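# Team scoring in cross-country running: notes for session 2

Feb 19, 2026. Prepared by Onyekachi Okonkwo for the competition officials' course.
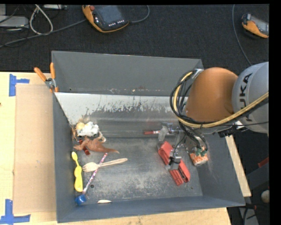 How is a cross-country team race won?

Each runner scores the number of their finishing position, the positions of a fixed number of runners from each team are added together, and the team with the lowest total wins.

The rest of these notes deals with the cases in which that rule needs interpretation. Finish-line timing was covered in session 1 and is not repeated.

## 1. Terms

**Team.** The runners declared on the team sheet before the start. In the worked cases below a team is eight runners.

**Scorer.** One of the first runners home for a team, up to the number set in the race rules. In the worked cases the number is five. It is never decided in advance which individuals will score.

**Non-scorer.** A declared team member who finishes outside the scoring number. Also called a displacer, for the reason given in section 3.

**Individual entrant.** A runner who is in the race but not in any complete team.

**Overall position.** The place in which a runner crossed the line, counting everyone.

**Team position.** The place after individual entrants have been taken out of the list. All team totals use team positions unless the race rules say otherwise.

## 2. From overall positions to team positions

The overall list is made first and signed by the finish judge. The team list is a separate document derived from it. Do not write team positions on the signed list.

Suppose the first eight finishers include two individual entrants, in second and fifth place.

| Overall position | Status | Team position |
|---|---|---|
| 1 | team | 1 |
| 2 | individual | none |
| 3 | team | 2 |
| 4 | team | 3 |
| 5 | individual | none |
| 6 | team | 4 |
| 7 | team | 5 |
| 8 | team | 6 |

A team with runners placed 3, 7 and 8 overall has 18 points from those three if overall positions are used and 13 if team positions are used. Both figures are arithmetically correct. Only one of them is the result, and the race rules decide which.

Race rules differ on incomplete teams. If a club declares a team but too few of its runners finish, its finishers are normally treated as individual entrants and removed before team positions are given. Under some league rules they stay in the list. Check this before the race, as the point cannot be settled fairly once the totals are known.

## 3. Displacement

Non-scorers add nothing to their own team's total, but they keep their team positions. A non-scorer who finishes ahead of an opposing scorer therefore pushes that scorer down and raises the opposing total.

Worked case, Okafor against Stidorlow, all runners finishing:

| Runner | Okafor | Stidorlow |
|---|---|---|
| First | 1 | 2 |
| Second | 4 | 3 |
| Third | 5 | 6 |
| Fourth | 8 | 7 |
| Fifth | 11 | 9 |
| **Total** | **29** | **27** |
| Sixth | 13 | 10 |
| Seventh | 14 | 12 |
| Eighth | 16 | 15 |

Stidorlow win by two points. Their sixth runner finished tenth, directly ahead of Okafor's fifth. Had displacement not applied, Okafor's fifth runner would have been given tenth place, the Okafor total would have been 28 and the margin one point.

Only Stidorlow's sixth runner had any effect on the totals here. The remaining non-scorers of both teams finished behind the last scorer.

A common error is to stop recording a team once its scoring number has been reached. The team list must be kept complete until every team has its scorers in, and in practice until the finish closes. The reason becomes clear in section 5.

## 4. Ties

Equal totals are not rare, and the rules must name a method in advance. Three are in general use.

1. **Last scorer.** The team whose final scorer has the better position wins.
2. **Next runner.** The team whose first non-scorer has the better position wins.
3. **Paired comparison.** The first scorers are compared, then the second scorers, and so on. The team ahead in more pairs wins.

Worked case, Gustix against Zindirex, taken from a race with several other teams:

| Runner | Gustix | Zindirex |
|---|---|---|
| First | 3 | 1 |
| Second | 6 | 5 |
| Third | 8 | 10 |
| Fourth | 12 | 15 |
| Fifth | 19 | 17 |
| **Total** | **48** | **48** |
| Sixth | 20 | 24 |

Last scorer: Zindirex win, 17 against 19.

Next runner: Gustix win, 20 against 24.

Paired comparison: Zindirex lead in the first, second and fifth pairs and Gustix in the third and fourth. Zindirex win.

The method must be stated on the result sheet next to the tied totals. Write the name of the method in full. "Tie broken" is not sufficient.

If the next-runner method applies and one team has no sixth finisher, the team that has one is placed ahead. If neither has one, the rules should name a second method. Where they do not, the tie stands and the teams share the place.

## 5. Disqualification and late correction

When a runner is disqualified, that runner is removed from the overall list and every later finisher moves up one place. Team positions are then made again from the beginning. Adjusting only the team concerned gives a wrong result.

Return to the case in section 3 and remove Stidorlow's second runner, who was placed third.

| Runner | Okafor | Stidorlow |
|---|---|---|
| First | 1 | 2 |
| Second | 3 | 5 |
| Third | 4 | 6 |
| Fourth | 7 | 8 |
| Fifth | 10 | 9 |
| **Total** | **25** | **30** |

Stidorlow's former sixth runner becomes their fifth scorer. Okafor now win by five points. Note that the Okafor total has fallen by four, though no Okafor runner was involved in the decision.

If the recorder had stopped at the fifth Stidorlow runner, this rescore could not have been done from the team list.

A runner who does not finish has no position and moves no one. A runner who finishes but was never declared is treated as the race rules direct, usually as an individual entrant. Confirm with the referee before altering the list.

## 6. Large fields

Adebayo Amadi's file from the July league final is used in the practical. It has 371 finishers on the overall list. At that size the arithmetic is easy and the errors come from the records.

Points to check, in this order:

- Number of names on the overall list against the finish judge's count.
- Any race number that appears twice.
- Any race number with no entry against it.
- Runners listed under a club for which no team sheet was handed in.
- Runners whose race number and age group do not match.

A missed finisher near the front changes the position of every runner behind. A missed finisher near the back may change no team total at all, but the list is still wrong and must be corrected.

Where the chip times and the judges' order disagree, the judges' order stands unless the referee decides otherwise. Chips are carried on the shoe or ankle, and the finish is decided on the torso. Two close runners can be reversed by the chip system without any fault in the equipment.

## 7. Recording procedure

Work in pairs. One official reads and the other writes. They exchange roles for the check.

1. Obtain the signed overall list.
2. Mark individual entrants and incomplete teams.
3. Number the remaining runners in order.
4. Transfer each team position to the team card.
5. Draw a line under the last scorer on each card.
6. Add the scorers. The second official adds them again from the bottom upwards.
7. Place the teams and apply the tie method where needed.
8. Pass the cards and the list to the referee together.

In a race with two teams only, there is a quick check. If no non-scorer finishes ahead of the last scorer, five scorers on each side must give a combined total of 55. In the section 3 case the combined total is 56, and the difference is the one place of displacement. In the section 5 case it is 55.

This check does not carry over to races with three or more teams unless the expected sum is recalculated for the number of scorers.

## 8. Protests

A protest about a team result is usually a protest about one position. Ask for the race number and the position claimed, and write both down before opening the list. The time at which the protest was received goes on the same sheet.

Results remain provisional until the protest period ends. Mark every copy accordingly, including the copy on the notice board.

## Before session 3

Read sections 4 and 5 again with the race rules of your own league to hand, and note which tie method it uses. Chidubem Briggs will take the session, which covers relay legs and change-over zones. Corrections to these notes should go to Ibrahim Nwosu.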